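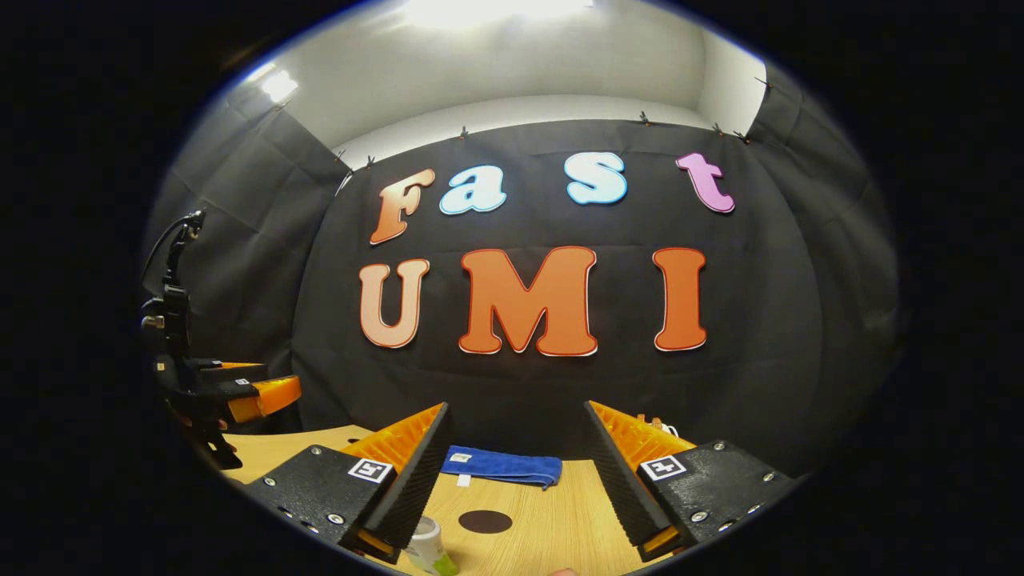

The arm was the easy bit to cost, according to Theerawat Srisuk, and the fingers, clips, cables and tables were where the budget went wrong. He had allowed one line for "sundries" in the first draft of the plan. By March it had become a page and a half.

The plan was for Koko, a towel and linen hire business in Brerkcombe, which wanted to know whether a robot arm could take over some of the folding and stacking at the end of the line. The owners had set aside enough for one arm and a gripper. They had set aside nothing for teaching it.

Teaching is now a large part of the price. Many small buyers start with a hand-held gripper, which a person uses to do the job over and over while a camera records it. The recordings are then used to train the arm. The usual advice is to have the same kind of fingers on both, so that what works in the hand has a fair chance of working on the machine. A folded blue towel on a plain wooden table is enough to begin with.

Koko asked for quotes from two suppliers, Jultix and Panasiuk. Jultix offered the arm, the gripper and a week of setting up as one price. Panasiuk priced each item separately, and its quote ran to four sheets. The totals were close. Koko went with the longer one, mainly so that it could cross things out.

Spare finger pads came to £214 for the first year. Soft, ribbed fingers wear at the tips, and a worn pair grips differently from a new pair, so they are changed together. A backdrop, with clips and something to hang it from, was put down at £200. Curtains at the sides were left until later. Srisuk also added £900 for storage and a computer to keep the recordings on, a sum the owners questioned twice before agreeing to it.

Staff time was harder to settle. Someone has to hold the gripper, and someone has to check the recordings and throw out the bad ones. Koko first assumed this could be done in quiet hours, but the linen trade has few of those in summer. The revised plan pays two people for one morning a week each, and their normal work is covered from the overtime budget.

The order was signed on Oct 5, 2023, with the arm to follow after the hand-held kit. Srisuk recommends buying in that order. A firm can practise with the gripper, find out which items are awkward to pick up and change the table height before anything is bolted down. Koko's table has already been raised once.

Still to be decided is who pays for repairs after the first year. Panasiuk has offered a yearly contract, and Koko has asked for a price per visit. The fitted sheets have been left out of the plan altogether and will go on being folded by hand.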